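Home | Guides | FAQ | Repairs | Contact

Sorting the heap: frequently asked questions about laundry, fleece and folding

Last updated Mar 31, 2018

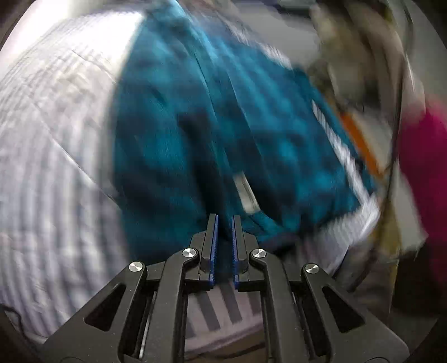 A reader in Barow wrote to say that we make too much of all this, that a pile of clothes is only a pile of clothes, and that anyone with a free evening can get through one without a page of advice. We half agree. Most advice on laundry is padding, and a good share of it is there to sell you a box with compartments. The answers below are what we are left with once we take out the things we don't believe.

Do I need to sort before washing?

Less than you've been told. The old rule of whites, coloureds and darks dates from dyes that ran a good deal more than most do now. We sort by what the cloth does in the machine. Fleece sheds and picks up fluff, so it goes with other smooth synthetics and never with towels. Jeans and anything with a heavy zip go together. Everything else can take its chances at 30 degrees, apart from new dark reds and indigos, which we still wash alone the first couple of times. We have one pink pillowcase as evidence.

Why does my fleece go flat and bobbly?

Heat and rubbing, mostly. The pile on a fleece is made of very fine plastic fibres, and a hot dryer will soften them enough to mat together. Turn it inside out, zip it up, wash it cool and hang it. If the label says it can be tumbled, use the low setting and take it out early.

You will read that a cup of vinegar in the rinse brings the softness back. We tried it on one that had already gone, over four washes, and could see no difference at all. A soft brush did more. Once the fibres have fused you are stuck with it, whatever the bottle promises.

Should I use fabric softener on fleece?

No. It leaves a coating, and the coating makes the fabric worse at moving damp away from you. It also makes towels less keen to dry anybody. We don't see what it is for, other than the smell.

What is the best way to start on a really big heap?

Take the biggest things off first. Fleeces, jumpers, dressing gowns and sheets make up most of the bulk, and once they are gone the heap looks like something you could finish before supper. People who begin with socks give up. We have begun with socks.

Don't tip the whole lot on the floor to "see what you've got". You know what you've got. Work from the top, pull one thing at a time, and put it straight on the pile it belongs to. If a sleeve is caught, lift whatever is lying on it first, or you will drag half the heap along and have to start again.

How many piles should I make?

Four is plenty: fold, hang, mend, and somebody else's. Systems with more than that look lovely on the day and have collapsed by the following week. One guide we were sent had 12, including a pile for garments "in transition". We never found out what they were in transition to.

Is it worth folding fleece, or should it be hung?

Fold it. A heavy fleece on a thin hanger gets points at the shoulders, and it takes up a daft amount of rail. Lay it face down, sleeves across the back, then in half from the hem up. If it is very thick, roll it instead. Rolling won't save you the enormous amount of space that travel articles claim, but a roll does stay put in a drawer, and a folded fleece tends to spring open and push the drawer front out.

And striped things? Mine never line up.

They don't need to. If it bothers you, match the stripes at the side seams before you make the first fold and leave the rest alone. On cheaper T-shirts the body has often been cut slightly off the grain, so the stripes wander round after a few washes and no amount of care will bring them back. Sheets are worse. We fold striped sheets so that the edge facing out is straight and ignore what goes on inside.

Are folding boards any good?

We borrowed the Karkari board for the whole of January and used it on everything that would lie flat. The folds were very even. It was also slower than doing it by hand, every time, and it was useless for anything thick. If you run a shop and need a neat shelf, fair enough. At home it ended up behind the wardrobe, where we suspect most of them end up.

What about the Yokoyama method?

We are asked about this one more than anything else. The idea is that each garment is folded into a small upright packet and stood in the drawer on its edge, so that you can see them all from above. For T-shirts and pants it works, and we will admit to having kept it up in one drawer.

The difficulty is with the rest of the claims. It is supposed to stop creasing (it doesn't, the creases just move), to save half the drawer (only if your drawer was a mess to begin with) and to make you buy fewer clothes. We saw nothing to support the last of these. It also falls over. Take out three packets from the middle and the neighbours lie down in the gap, and unless you fill the space you are back to a heap, just a smaller one with a drawer round it.

Do laundry baskets with sections help?

A bit, if everyone in the house uses them properly, and we'd like to meet that house. The Tralesis one has three bags on a metal stand, and the bags lift out nicely. But the sections are all the same size, and nobody's washing is. One bag overflows while the others sit there with a pair of tights in each. Two plain baskets do the same job and one can go upstairs.

How long can clean clothes sit in a heap before it matters?

Dry clothes, a few days. The creases at the bottom set harder the longer the weight is on them, so cotton shirts suffer first, and fleece hardly minds. Damp clothes are another matter. If anything in the middle of the pile feels cool or smells of cellar, separate it and get it hung up the same day. If it still smells once dry, wash it again. Sprays cover it up until you get warm.

Can I mend a fleece that has torn?

Usually, and it is one of the easier things to mend as it doesn't fray. Use polyester thread and a ballpoint needle, keep the stitches small and don't pull them tight. The pile hides a lot. Iron-on patches are a bad idea: the heat needed to stick the patch is more than enough to melt what you are sticking it to. We have seen packets that say otherwise and would want to see it done on somebody else's coat first.

What should I do with the ones nobody wears?

Give them away while they are still decent. Charity shops can sell a good fleece; a matted one with a broken zip is only a bag of work for them. Ask before you leave it. Animal rescues sometimes take old fleece for bedding, though ours wanted the zips and toggles cut off, so ring first. After that it is dusters. Fleece is no good for mopping up a spill but it does pick up dust well, which is the same habit that made it such a nuisance in with the towels.

Does a higher spin speed get clothes dry faster?

Yes, and it creases them more. For fleece and other synthetics we use 900 and leave it there. They don't hold much water to begin with, so the fastest spin gains you very little. Towels and jeans can have the full speed.

Is there a trick to pairing socks?

Buy them all the same. Every other method we have tried, including the little plastic clips, needs you to remember something at the moment you take your socks off. The clips went first. We found two of them in the filter.

How often should I be doing all this?

Whenever there is enough for a full load. We don't believe in laundry timetables and have never managed to keep one going. If you want a rule, sort the dry things as you take them off the airer, standing up, before they get anywhere near a bed or a chair. It takes a few minutes longer at that end. We manage it perhaps half the time, and the other half goes on the heap with everything else.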